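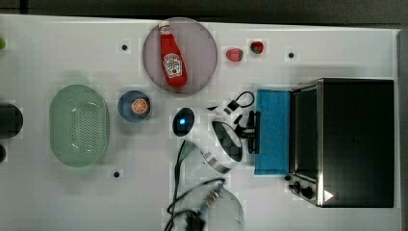

Cakbridge Household Club — Kitchen and Pantry board

Thread: Cupboard or fridge? The Carkia survey

pantrymoth
The October newsletter has a piece by Oluf Ásgeirsdóttir on where people keep their ketchup, mustard, soy sauce and so on. The headline is that 59 percent of households are "storing condiments wrong." Did anybody else read that and reach for a pencil?

The number comes from a survey by Carkia, who asked 1,254 households. Fine, decent size. But wrong according to whom? The article says a condiment is stored wrong if it's kept anywhere other than where the label suggests. So if your bottle says refrigerate after opening and you leave it on the counter for the length of a cookout, are you in the 59 percent? If you keep the unopened one in the fridge because that's where there was room, are you? I went through it twice and couldn't find out.

I've kept ketchup in the cupboard my whole life. We go through a bottle quickly with three kids. I'm willing to be told it's a bad idea, but I'd like to be told by somebody with a thermometer and not by a poll.

lowshelf
Fridge. It says fridge on the bottle, I put it in the fridge. Not sure why this needs a thread.

pantrymoth
The thread is about the survey, lowshelf. You can keep yours wherever you want.

drybeans_dot
I read it and thought the same. Also, look at who paid. Last line of the article, in the small type: "Research supported by Jidari." Jidari sells those narrow door racks and the little countertop fridges. A survey finding that most of us need to move more stuff into the fridge, supported by the people who sell fridge space. I'm shocked, shocked.

m_overholt
Everything is paid for by somebody. That doesn't make it wrong. My sister did market research for years and the sponsor usually has no say in the answers.

drybeans_dot
No, but they have a say in the questions. And they get to decide which answers go in the press release.
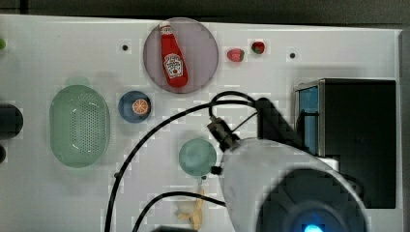 I looked up what I could find on the Jidari page, and there was an earlier survey, also by Carkia, with 1,543 households. Same topic. The wrong-storage figure isn't given anywhere, only that people "worry about clutter." So they asked more people the first time and we don't get to hear the answer? Maybe there's a dull reason. I'd still like to see it.

pantrymoth
That's the kind of thing I mean. Two surveys, one headline.

ellery
Devil's advocate. I worked in a restaurant kitchen for over 13 years and the ketchup sat out on the tables all day, every day, and went back to the storeroom at night. It's got vinegar and sugar and salt in it. But a restaurant bottle gets emptied in no time and mine at home sits there until I can't remember buying it. So where you keep it is half of it and how long you keep it is the other half. The survey doesn't seem to have asked how long. Or if it did, it isn't in the newsletter.

lowshelf
Which is exactly why the fridge is the easy answer. You don't have to remember anything.

ellery
Until the fridge is so full that the milk is wedged in the door getting warm every time one of the kids goes looking for cheese. Space in there isn't free. I'd sooner have the mustard in the cupboard and the leftovers somewhere I can see them.

lowshelf
OK that one I'll give you. I threw out a whole container of rice last week that had been behind the pickles.

quillfeather
Can I say a word for the labels? Everyone on this board loves to beat up on them. Companies that print "refrigerate after opening" presumably have a reason. It might be safety, it might just be that the color and taste go off sooner in a warm room. I don't think they print it for fun.

pantrymoth
I'm sure there's a reason. I just think "safety" and "it goes a bit brown" are different reasons, and the article mixes them together. It has a sentence about foodborne illness and the very next one is about ketchup separating. You come away thinking watery ketchup will put you in the hospital.

quillfeather
Fair. That paragraph was sloppy.

m_overholt
Oluf writes that column for free, you know, and has to fill a page every month. I wouldn't be too hard on a newsletter.

pantrymoth
I'm not being hard on Oluf. I like the column, the one about cast iron got me to finally fix my skillet. I'm being hard on the 59 percent.
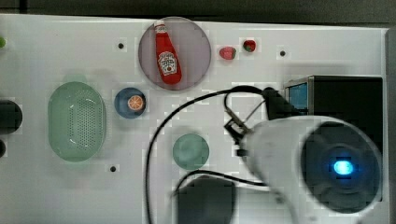 Ketchup on the plate, with two toy strawberries to the right.

drybeans_dot
Meanwhile Damgaard has it up on a sign in the condiment aisle! "Are you storing it wrong?" with a stack of Jidari racks underneath. I asked the fellow stocking the shelf where Damgaard keeps the ketchup in their own deli and he said on the counter by the napkins. He wasn't being funny, that's just where it is.

lowshelf
In packets though, probably?

drybeans_dot
A pump bottle. A big one.

lowshelf
Huh.

tincup
New here, hello. I answered one of the Carkia surveys, I think it was this one. It came through the app and I got points for it. From memory, the question was along the lines of "Do you ever keep opened sauces outside the refrigerator?" Yes or no. I said yes because I have a bottle of soy sauce next to the stove. I guess that makes me one of the wrong ones. Everything else I own is in the fridge.

pantrymoth
Hello tincup, and thank you, that's the most useful post in here. "Ever" is doing a lot of work in that question. I'm surprised it came out as low as 59.

m_overholt
With respect, we have one person's memory of a survey taken on a phone for points. If I posted that as proof of something you would all be on me like a ton of bricks.

pantrymoth
You're right, I would. Tincup, do you have a screenshot or anything?

tincup
No, sorry. It was maybe ten questions and I did it in line at the pharmacy. I'm pretty sure about "ever" but I wouldn't swear to it in court.

ellery
Put me down as undecided then. If the question did say "ever," the number is worthless. If it listed products one by one, the number might mean something, and I'd want to know which products. Peanut butter and mayonnaise have no business being in the same total.

quillfeather
Is peanut butter a condiment?

ellery
Please don't.

quillfeather
I'm asking! If they counted it, then of course most people are "wrong" or "right" depending on what the jar says, and some of the natural ones say fridge and the regular ones don't. Same with maple syrup, same with hot sauce. My hot sauce says nothing at all. Where does a bottle that says nothing go in the total?

drybeans_dot
Into the Jidari rack, naturally.
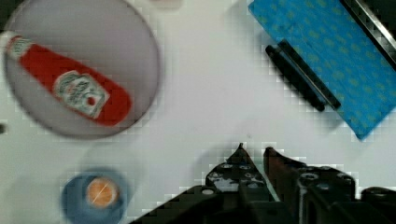 Cakbridge Household Club — Kitchen and Pantry board, page 2

pantrymoth
Update for anyone following. I wrote to Oluf through the club page and got a nice reply the same evening. The article was put together from a two-page summary that Carkia sent out. Oluf hasn't seen the questions either and has asked for them. So that's where it stands. I also asked about the earlier survey and Oluf hadn't heard of it.

m_overholt
Good for you for asking. And good for Oluf.

lowshelf
So are you moving your ketchup?

pantrymoth
No. But I wrote the date on the cap with a marker when I opened the new one, which is more than I used to do. I'll see how long it lasts in our house. If it's gone inside a month I don't see what I'd be gaining.

lowshelf
You could do one in each and compare.

ellery
I'd like to see that, so long as nobody calls it research. Two bottles, one kitchen, and a person who already knows which answer they want — you'd find me on here complaining about it.

pantrymoth
Ha. True enough. I'd need somebody else to do the tasting. My husband says they all taste like ketchup.

drybeans_dot
I've got a different gripe. The summary says people who refrigerate everything "waste 13 percent less." Less what? Less sauce? Less food overall? People who are careful about the fridge are probably careful about a lot of things. They likely shop with a list. I'd bet it's the list.

quillfeather
Or they live alone, or they cook less. Could be anything. I don't think you can get from there to "buy a rack."

m_overholt
I have one of those racks, by the way. Bought it before any of this. It holds bottles. It's fine. The little feet don't grip the shelf very well so the whole thing slides when you shut the door hard.

lowshelf
Put a piece of that rubber drawer liner under it.

m_overholt
Will try, thanks.

tincup
Does anyone know if soy sauce is OK next to the stove, or should I move it? Nobody ever answered that part.

ellery
I'd move it away from the heat whatever you decide about the fridge. Cupboard on the other side of the room is what I do. Smell it now and then.

pantrymoth
Same here. I'll post again if Oluf hears back from Carkia about the wording.

We use cookies to remember your login and board settings. By continuing to browse you accept our cookie policy. Accept / Manage settings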